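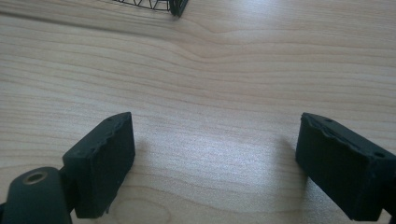 This page was last changed on 22 March 2022

Table tops and finishes > Is this grain worth keeping bare?

jarrahjoe_no
Finally got the clear coat on the table and I am so chuffed I had to start a thread. Look at that grain! Mostly dead straight, then up the top there's this lovely lazy dip like a shallow V, and faint oval rings down the other end. I bought it second-hand in Latton under a coat of brown varnish so thick I had no idea any of it was in there. Sanded to 120, then 180, then two thin coats of Enell satin. My other half wants to paint it a nice grey to match the kitchen cupboards. Please tell me I'm not mad for wanting to leave it the colour it is.

saltbush_sheds
Not mad. Paint that and I'll drive over there myself. The honey colour is gorgeous and you've still got the cream bands showing between the darker ones. Plenty of clears drown those.

Tern_and_Tide
What timber is it, do you know? I'd have a stab at one of the ashes but I've been wrong before with pale stuff.

jarrahjoe_no
No idea, sorry. Seller said "hardwood" and that was the whole conversation. $145 including four chairs, which are another story.

glueup_gus
Going against the crowd a bit. Lovely grain, no argument, but I reckon there's too much sheen for a kitchen table. See the whitish patch in the middle where the light's bouncing? With a window beside it you'll be looking at that every breakfast. I'd rub it back and go to a matt or a hard wax oil.

saltbush_sheds
Disagree, that's a soft sheen at most. Hard wax oil on a table kids eat at is a lifetime of ring marks.

glueup_gus
Had oil on ours for 17 years with three kids. You wipe it, you re-oil it in October, you get on with life. And if someone does leave a ring you fix that spot and leave the rest alone. Try that with poly.

saltbush_sheds
Fair about the spot repairs. I still wouldn't.

Tern_and_Tide
Joe, did you wipe it down with metho before coating? I got fisheyes all over a bench once from leftover polish and had to start from scratch.

jarrahjoe_no
Metho, then a tack cloth, then I shut the shed door and banned the dog. Gus, I can see what you mean about the shine. There's an offcut from the extension leaf that I might try the matt on before I decide. The Fitzgerald place in Jesham does sample pots so it won't cost me much.

glueup_gus
Do it! Put it flat on the table at breakfast time and look along it from your chair.

pebblecreek
Team no paint here. Paint the legs grey and leave the top. Did exactly that with ours and everyone's happy.

jarrahjoe_no
Ooh. Grey legs might get me out of trouble. Taking that one inside now, will report back.

Views: 157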